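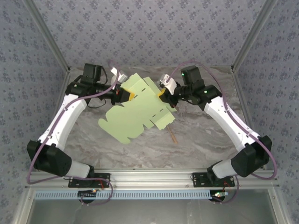
Bhupendra Pal wrote to us that he lost a whole evening in Zenamar after walking out into the marsh without a lit lantern, so let's get your first camp sorted before you wander anywhere!

Setting up your first camp

1. From the title menu choose New Journey, then pick a save slot (slot one is overwritten by the tutorial, so do take another).
2. Follow the river until you meet the ferryman, and buy the small tent for 70 coins.
3. Hold the Use button on flat ground - the outline turns green when there's room.
4. Light the lantern and sleep once. The game saves when you wake.

Note: the tent can be packed up again as often as you like, but anything left inside drops on the grass.

Caution: quitting while the lantern icon is flashing loses everything since your last sleep.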